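The Long Second Life of the Family Computer

By Garnet MacPherson

Every household has one. Ours sits under the basement stairs between the paint cans and a fondue set, and it has been there through two furnaces. It is beige. It weighs about as much as a fourth grader. My husband calls it "the backup," though what it would back up, and onto what, has never come up for discussion.

I started asking people about their old desktops last winter, mostly to feel better about mine. People who would throw out a perfectly good couch over a stain will carry a dead tower from apartment to apartment for 9 years, on the grounds that it has the pictures on it. Which pictures? The pictures. From the trip.

A retired dentist in my building keeps his in the guest bathroom with a towel over it, like a parrot. My sister moved hers across four states and has yet to plug it in. She isn't sure she owns the cord.

Brayden Cloutier understands all this and has made a modest living from it. He runs Terier, a repair and parts shop in a former carpet store. The carpet is still there, in eleven styles, which is how Brayden tells customers where to stand. ("You're on the shag. Drop-offs are on the berber.")

When he opened, he figured people would come in to get things fixed. Mostly they come in to be told it's all right to let go. "They want a last look," he said, eating a sandwich over someone's keyboard. "I had a guy shake hands with his."

The pictures, by the way, are often not there. Brayden will pull the drive, poke at it for an afternoon and call you with the news. He has recovered 1000 photos of the same beagle. He has recovered a novel, and been asked to put it back. One woman was certain her machine held her late father's recipes, and what it held was her late father's solitaire scores, which were excellent. She had them printed.

What's left after the drive comes out is a box of parts, and parts are where sentiment meets the market. A working power supply is worth a little. Memory is worth less than you hope. Processors go first, slipped into a padded envelope and mailed off to a hobbyist three time zones away who is building the exact computer he wanted in high school. 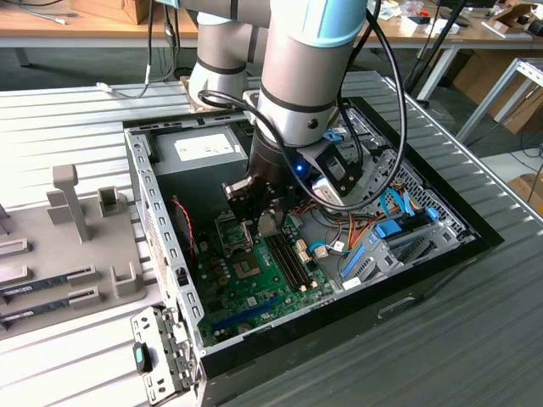
Open for business: a desktop case on its side, with the processor socket empty.

The case itself is worth nothing at all, and it's the part people get misty about. It has the sticker on it. It has the dent from the move.

I finally brought mine in on Thu 29 August. I stood on the berber. Brayden took the side off, looked in for a while and asked whether we had ever kept hamsters. We had not. He wrote something down and didn't show me.

He called the following week. The drive was fine. It held a tax return, a half-finished letter to the cable company, and the trip: two pictures, both of the rental car. I've had them put on a little thumb drive, and I know exactly where it is. It's under the stairs, in the fondue set.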